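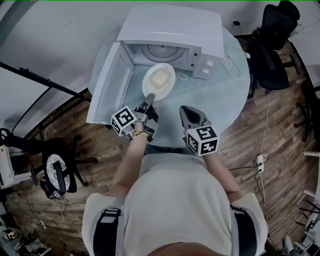

One of the two hand-held grippers touches the rim of a plate inside the microwave during a session at the Westdale shared workshop.

WESTDALE – Members of a shared workshop in Westdale have built a pair of hand-held grippers and are using them to record everyday kitchen jobs, starting with a microwave oven on a glass table.

The grippers carry cubes printed with black-and-white square markers, which let software work out where each hand is and how it is turned. The recordings will be used to train a small two-armed robot the group is putting together on the next bench.

Nawal Tahiri, who leads the build, said the group had recorded 93 runs by Friday and wants 1,000 before the arms are switched on.

"Plates are hard," Tahiri said. "The rim is thin and you have to come in low."

Adel Zaki designed the gripper fingers and is now on the third version. The first two bent under load, he said. Rachid Fahmy is writing the software that matches the marker readings to the video.

The workshop pays for parts out of member dues. Motors for the second arm are on order from a supplier in Pretby and are due in February.

The group plans to show the robot, named Patrício, at its next open evening. Doors open at 6 p.m. and entry is free.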